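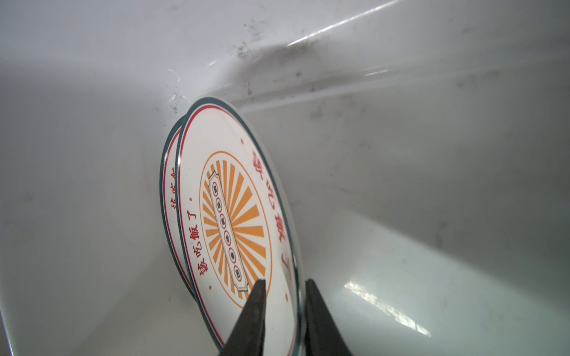
Skotbridge Single Bowl Ceramic Sink, Gloss White

Product code: SKB 788
Range: Tranmont
Fitting: inset or undermounted
Tap holes: none (see Taps and drilling)
Supplied with: basket strainer waste, overflow kit, fixing clips, cutting template

Overview

The Skotbridge is a single bowl fireclay kitchen sink with a plain rim and no drainer. It suits a worktop where the draining area is cut into the surface, or a kitchen where washing up is done in one bowl and dried on a rack to the side. The bowl is deep enough for oven trays stood on end and wide enough for most stock pots.

The glaze is the same on the inside and on the rim. The underside is left unglazed and is slightly rough to the touch. This is normal for fireclay and helps the sealant grip.

We have sold the Skotbridge in its present form for several years. The only change in that time has been to the waste, where the old push-fit strainer was replaced by a screw-down version. If you bought yours before the change and need a new strainer basket, order the spare marked Type 2. The Type 1 basket is no longer made, but Type 2 drops into the old body without an adaptor.

Size and cabinet

Fireclay moves a little in the kiln, so every sink differs slightly from the next. Do not cut your worktop from the drawing. Wait until the sink has been delivered, lay it on the template, and mark any differences in pencil before you cut. We can't accept returns on worktops cut early, and this is the most common complaint we get from fitters.

The sink needs a base unit with solid sides. Flat-pack units are fine if a support frame is screwed to the side panels and not just to the back rail. Allow for the weight of the sink plus a full bowl of water. Two people should lift it.

If your cabinet has a top drawer, it will have to be a dummy front.

Taps and drilling

The standard sink comes without a tap hole. Most customers use a deck tap set into the worktop behind the bowl, or a wall-mounted tap. A tap with a spout reach of less than 11 cm will pour too close to the back wall of the bowl and splash.

We can drill one or two holes in the rear rim before dispatch. Ask when you place the order. Drilling adds a few working days, and a drilled sink can't be returned unless it is faulty. Please don't drill it yourself with a masonry bit. A diamond core drill, kept wet and run slowly, will do the job, but any chip made this way is not covered.

Waste and overflow

The waste outlet takes the standard large basket strainer. The outlet is set towards the rear of the bowl, which leaves more room in the cupboard for bins or a water filter. The floor of the bowl falls gently towards it. Very fine grit such as sand or coffee grounds may still need a rinse with the spray.

The overflow is on the back wall. Fit the rubber washer between the overflow elbow and the china, flat side to the sink. Hand tighten only. Most leaks reported to us have come from an overtightened elbow.

Waste disposal units can be fitted with the longer flange, sold separately. Check the depth of your cupboard first.

Everyday care

Wipe with a soft cloth and washing-up liquid. For tea stains, fill the bowl with warm water and a spoonful of bicarbonate of soda and leave it overnight. A cream cleaner may be used now and then. Avoid wire wool and anything sold for cleaning grout.

Grey lines in the bowl are usually metal left behind by pans and cutlery, and they sit on top of the glaze. A little cream cleaner on a damp cloth will lift them.

The glaze will stand boiling water, but avoid tipping a full pan into a very cold sink in an unheated room. Run the hot tap for a moment first.

A mat protects glasses and thin china. Fireclay does not give in the way that steel does, and a wine glass knocked over in the bowl will probably break. The Brilter wire grid fits the Skotbridge and lifts out for cleaning. Its feet are rubber and should be checked for wear once a year.

Accessories and spares

Brilter wire grid, stainless steel
Győri beech chopping board, sits across the rim
Basket strainer, Type 2
Overflow kit, chrome or brushed finish
Long flange for waste disposal unit
Touch-in glaze, gloss white, small bottle

The Győri board should be oiled before first use and not left standing in water.

Price and delivery

The Skotbridge is £315 including VAT. Delivery to mainland addresses is by pallet, to the kerb. The driver will ring the evening before. Please open the crate and look the sink over before your fitter arrives, and report any damage within 2 working days with the crate label to hand. Prices were last revised on 03/01/2018.

Guarantee

The glaze and body are guaranteed against crazing and cracking in normal household use. Chips from dropped items, damage from fitting, and use in commercial kitchens are not included. Keep your invoice.

Customer comments

"Heavy, so get help. My fitter had to trim the support frame but it went in the same day. Very happy with the depth." Lena Krajewska

"Good sink. I would have liked the template to be on thicker card." Oisín Kavanagh

"Second one we have bought, this time for my mother's house. The new strainer is better than the old one." Zuweira Mensah

Questions about fitting

Call the showroom and ask for Lamisi Frimpong, or send a drawing of your cabinet with the inside measurements marked in millimetres. Orders and spares are handled by Naa Mensah. The showroom display has an undermounted Skotbridge in an oak worktop and an inset one in laminate.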